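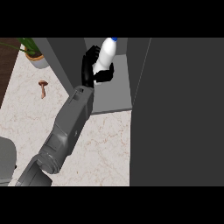
**Figure 1.** Simulated bottle handling at the storage compartment. The arm holds a white bottle with a blue cap in a black two-fingered gripper.

## 4. Equipment Planning and Purchase Order

### 4.1 Scope of the budget

The hardware budget for the Pennington test kitchen covers one mobile base, one arm, grippers, a compute cabinet, and spare parts. It excludes building work, which is charged to the Buvgate site account. All amounts are given in budget units (BU), where one unit equals the internal rate for an hour of workshop time. This keeps the plan comparable with the earlier Hinton plan, which was priced in a different currency.

The total approved for the first purchase round is 977 BU. Of this, 700 BU is reserved for the arm and base, which must be bought together to keep a single service contract. The remaining 277 BU covers everything else. Shipping is included in each line and is not listed separately.

### 4.2 Use of simulation before purchase

No arm was ordered before the storage task had been modeled. The task is to grasp a bottle at an open compartment and carry it clear of the panels on either side. Figure 1 shows the bottle clamped around its lower middle with its top leaning to the right. The forearm is raised diagonally from the lower left, and a large flat panel stands to the right of the compartment.

Two properties of this layout affect the choice of equipment. The first is reach. A base parked farther from the compartment leaves more room to turn but requires a longer arm, and arm price rises quickly with length in the quotations we received. The second is gripper width. A wide gripper accepts more container types but needs more clearance at the compartment opening. We therefore treat the gripper as a separate budget line with its own approval step.

Floor clutter was also considered. The simulated room contains a potted plant and a small mushroom on the marble floor, and the base planner must treat such items as obstacles. A second range sensor was added to the order for this purpose. Its cost is taken from the 277 BU remainder.

### 4.3 Supplier comparison

Quotations were requested from Zultthorpe and one other supplier. Both were asked to price the same list, with delivery to Pennington by December. Zultthorpe quoted a higher price for the base but included 12 months of on-site service. The other quotation was lower at purchase and charged for each service visit. Under the expected duty cycle, the Zultthorpe offer has the lower cost over the first year. The comparison is sensitive to the number of visits and should be repeated if the duty cycle changes.

### 4.4 Spare parts and release of funds

The plan includes 2 gripper units, one mounted and one held as a spare. Finger pads are treated as consumables and are moved to the operating budget. No spare arm is planned; a joint failure would stop testing until the service visit.

Funds are released in two stages. The arm and base are ordered first. The gripper, sensor, and compute lines are released after the acceptance test of the arm. Qusai Zoubi prepared the order list, and the version used in this section is dated 18 June 2018. Later price changes are not included.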